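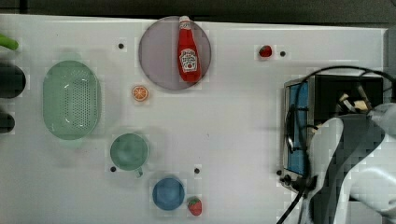
A robot arm at the toaster oven, with toy food and kitchenware laid out on the table.

Opinion > Workplace > Machines

Write the reset down

Sunday, September 6, 2026
By our workshop correspondent

I think any group that reports how well a robot arm does a household job should have to publish its reset sheet. By reset sheet I mean one page saying where the objects go before each attempt, who puts them back, when a person may step in, and what counts as a failure. Most groups have something like it in their heads. Few have it on paper, and fewer still hand it over with their results.

Take a table like the one in the picture. There is a plate with a ketchup bottle lying across it, a colander, a mug, a bowl, two toy strawberries and a slice of orange. The toaster oven is at one side and the arm is in front of it. Suppose the job is to open the oven door. The group says the arm managed it in most of its attempts. I would want to know whether the oven was in the same spot each time. If it was, the arm may have learned one place on one table. If it was shifted by a hand's width between attempts, the same score means a good deal more. Both groups could print the same number and neither would be lying.

I spent part of May at Bech, where a small team tests arms for firms that want to use them in canteens and care homes. They had a run of 670 attempts on file, done over several weeks by different people. When they went back to it, they could say for certain how the table had been laid out in only 400 of them. The rest had a score and a start time. The team decided not to use those in its report, and I think that was right. It was also a lot of work to throw away for want of a few lines of writing at the start of each session.

The objection I hear most is that paperwork slows things down. It does, a bit. At Flatwood they tried a version of my sheet and timed it, and a reset with the form took 20 seconds longer than one without. Over a day that adds up, and the people doing it were bored. I don't want to brush that aside. Resetting a table again and again is dull work, usually given to the newest person in the room, and a rule that makes it duller had better be worth having.

So the form should be short. Mine would ask for four things.

First, the layout. Either the objects go back to marked places or they are moved, and if they are moved, say how the new places are chosen. "Scattered by hand" is an acceptable answer. It is much better than no answer, though people who scatter by hand tend to leave a clear path to whatever the arm has to reach, and a reader should be able to bear that in mind.

Second, what stays on the table that the job doesn't need. A strawberry has no part in opening an oven, but it changes what the arm has to see and may change where it can go. Some groups clear the table for testing after training on a full one. Some do it the other way about. Either is fine if it's stated.

Third, cables. I know how this sounds. But an appliance with a lead draped over it is a different object from the same appliance with the lead tucked behind, both for the arm and for the person standing next to it. The lead can catch, and it can be dragged. The sheet should say where it runs and whether the appliance is plugged in. If an oven is live, that belongs in the risk assessment as well, along with who can cut the power and from where.

Fourth, hands. When may a person reach in, and what has to happen to the arm first? Mirum, whose arms I have watched in two places, has a house rule that the arm must be stopped and the stop confirmed aloud before anyone touches the table. I would make that the rule everywhere. It is easy to follow for the first hour. By mid-afternoon people start reaching past a paused arm to stand a bottle up, and a pause is not a stop. An attempt in which someone reached in should be marked as such, even if all they did was nudge a mug.

There is a second objection, which is that toy food on a table is play and doesn't need rules. I have some sympathy. A plastic strawberry can't scald anyone. But the habits people pick up around toy food are the habits they take to the real kitchen, and the scores from the toy table are what get quoted when somebody decides whether to buy. Narnon put out a guide for its own sites that treats practice benches and live kitchens exactly alike. It runs to 110 pages, and I doubt many people on the benches have read past the contents. The idea is sound all the same. One page on a clipboard would do most of what it sets out to do.

I would not want this turned into law. The work changes too quickly, and whoever drafted it would be writing about last year's arms. I would start with the people who publish and the people who buy. Journals and conferences could ask for the sheet alongside the results. Buyers could refuse to look at a success rate that comes without one. A canteen manager doesn't need to understand how the arm was trained, but can read a page saying the oven never moved and that someone helped out in the awkward cases.

Groups that already keep good notes would lose nothing by it. The others would have to start on a Monday morning with a pen.

Comments (3)

gantry_left: We log layouts with a photo before each go and it takes no time at all. Agree about the leads, we snagged one last winter and pulled a kettle base off the bench.

Marrowfat: Four headings will be nine by Christmas. I have seen this with every form we've ever had.

tealeaf22: Does "confirmed aloud" work if you're the only one on shift? Ours is often one person and I'd like to know what other places do.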